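Flollmont Packing Room – October Gallery

Welcome back, everybody, and thank you for your patience while I got this page together. I promised it by the end of the month and I've just about managed it, with a cup of tea gone cold beside me and a kitchen full of bread tags that I really must sort out. For those who haven't visited us, the Flollmont packing room is where we put together the welcome buckets that go out to new tenants in the Calimlim buildings. Each one is a plain plastic bucket with a cloth, a scrub brush, soap, a few bags for the trash and a card with the phone numbers you always need in your first week and can never find. We started with 18 buckets, packed on my own dining table, and we've now sent out 2,167, which I still have to say slowly to believe.

What follows is mostly about bags and buckets this time, as so many of you wrote in to ask how we fit everything. I've put the notes in the order we pack, with a line or two for each step, so you can follow along at home if you're making up a bucket for a son or daughter moving out (a very nice present, by the way, and much more welcome than another picture frame).

Choosing the bucket
We like one that is wider at the top than at the bottom, so that the empties nest and don't take over the hallway. A rolled rim is kinder on the fingers when it's full of water. Green has been the favorite by a long way, though we had a run of blue ones in the spring and people were very fond of those too.

Checking the bottom
Turn it over, give it a knock, and run a thumb around the inside. Mylene Ocampo taught me to do this after we had a batch from Gudis with hairline cracks, and they were very good about replacing them, but I was mortified to think of somebody's first mopping day ending up on the downstairs neighbor's ceiling.

The cloth goes in first
Flat, folded in four, right at the base. It keeps the soap from sliding about on the stairs and it stops that awful rattle. We used to roll the cloths – they looked so pretty – but they sprang open by the time the bucket got to the door.

Soap and brush
Soap on its side, brush with the bristles facing in. If you have one of the long-handled Inditz brushes, let the handle lean against the rim and don't try to force it down. I have broken two of them that way and I was cross with myself both times.

The card
Slip it in a sleeve before it goes anywhere near the soap. We print 500 at a time now, on the thicker stock, and the print is a good bit larger than it was. Several of you asked for that and you were quite right.

The bags
Now, the bags are the part I could talk about all afternoon. Thin plastic bags want to slither off in every direction, and if you drop them into the bucket any old way they puff up and you can't get another thing in on top. We lay them out together on the table and fold them lengthwise into one long bundle, pressing as we go.

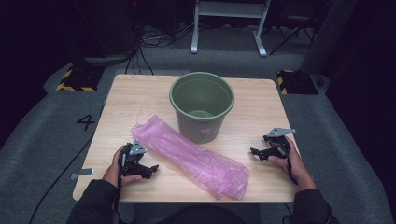

Once they're in a bundle, fold the whole length back on itself and press down again from the folded end toward the open one, so the air has somewhere to go. Then it can curl around the inside wall of the bucket and leave the middle clear. Five bags is about right for a household of two. Mylene does hers tighter than I do and gets a neater result, but mine are easier to pull out one by one, and we have agreed to differ.

We prefer the colored, see-through kind when we can get them. You can tell at a glance whether you've put a fork in the trash by mistake, and I speak as someone who has lost a good many forks.

Stacking for the van
Full buckets go side by side and never on top of one another, however tempting it looks when it's four in the afternoon and everyone wants to go home. Empty ones can nest, with a sheet of newspaper between them or you'll be tugging at them all evening.

A few odds and ends
We're short of scrub brushes again and would be glad of any you can spare, new ones only please. The card is being reprinted with the new number for the boiler repairs, so if you have an older one on your fridge, do write in and I'll mail you a fresh copy. And to the lady who sent the lavender soap: it went out in the very next lot, and the whole van smelled wonderful.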